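読みもの　読了時間：3分

当サイトでは、より良いページをお届けするためにクッキーを使用しています。　同意する　設定を変更する

すべらないのは、どうして？　まさつのはなし

くつ下をはいて、ろうかを走ったことはありますか。つるっとすべって、止まりたいところで止まれなかったかもしれません。はだしで走ると、こんどはちゃんと止まれます。ゆかは同じなのに、止まりやすさがちがいます。

このちがいを生むのが「まさつ」です。まさつは、ふれあっている二つのものがこすれるとき、動きをじゃまするようにはたらく力です。つくえの上で消しゴムを指でおすと、少し力がいります。おすのをやめると、消しゴムはすぐに止まります。つくえと消しゴムのあいだに、まさつがはたらいているからです。

つるつるに見えるものでも、けんび鏡で大きくすると、たいていは小さなでこぼこがあります。ものとものが重なると、でこぼこの先どうしがふれあい、そこで引っかかったり、くっつきあったりします。強くおしつけると、ふれあうところがふえて、まさつは大きくなります。重い本のたばをゆかの上で引きずるのがたいへんなのは、このためです。
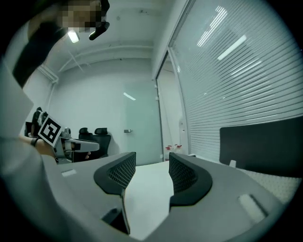 ゴムは、まさつの大きい材料です。やわらかいので、おしつけると形がかわり、相手のでこぼこにぴったりとそいます。プラスチックの下じきと消しゴムを、同じ板の上にならべてかたむけてみると、先にすべりだすのはたいてい下じきのほうです。ものにふれる面に、もようがついていることもあります。写真の黒い二つの部分は、向かいあった内がわがあみ目のようになっています。みなさんのうわばきのうらにも、みぞやギザギザがあるはずです。雨の日の外ぐつでは、みぞが水のにげ道になります。水がくつと地面のあいだにのこると、ゴムが地面にふれにくくなり、すべりやすくなるのです。

自転車のブレーキも、まさつを使っています。レバーをにぎると、ゴムなどでできた部品が車輪のふちにおしつけられ、車輪の回転がおそくなります。しくみのちがうブレーキもありますが、こすれる力で止めるところは同じです。

まさつが大きいとこまる場所もあります。ドアのちょうつがいがキーキー鳴るときは、油を少しさします。油がうすいまくになって、金ぞくどうしが直せつこすれるのをへらします。すべり台の上がざらざらだったら、下まですべるのはむずかしいでしょう。

まさつがおきると、熱も出ます。両手を合わせて、10回こすってみてください。手のひらがあたたかくなります。さむい日に手をこするのは、この熱を使っているのです。

家でためしてみよう

用意するもの：同じくらいの厚さの本を2さつ（いらなくなった、ページの多いもの）

1　2さつの本をむかいあわせにおき、ページを1まいずつ、こうごに重ねていきます。
2　さいごまで重ねたら、それぞれの背をもって、まっすぐ横に引っぱります。

のりを使っていないのに、なかなかはなれません。紙1まいのまさつは小さくても、何まいも重なると大きな力になります。重ねるまい数を半分にして、もう一度引いてみましょう。うしろにたおれないように、すわってやってください。

文：ナタシャ・ストヤノフスカ

新しい読みもののお知らせをメールでうけとる（とうろくは、おうちの人といっしょに）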